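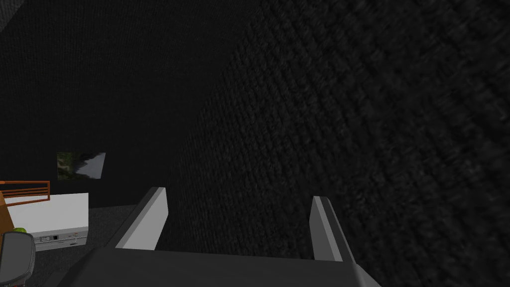
Student Projects / Sustainable Living

Refill or Rebuy? A Small Study in Sadton
by Ho-yin Tsai

For my project I compared the packaging from two ways of buying soap and rice. In January, six households in Busholm bought these goods in normal packs. In the next month they used the refill shop in Sadton.

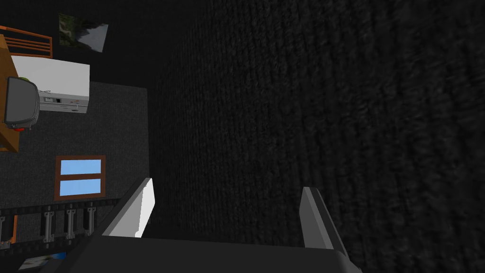
2 min read

The normal packs made 3485 grams of waste, and the refills made 1670 grams. One family stopped early, so I left their numbers out of both totals.

We use cookies. Accept
© Student Projects | Contact | Back to top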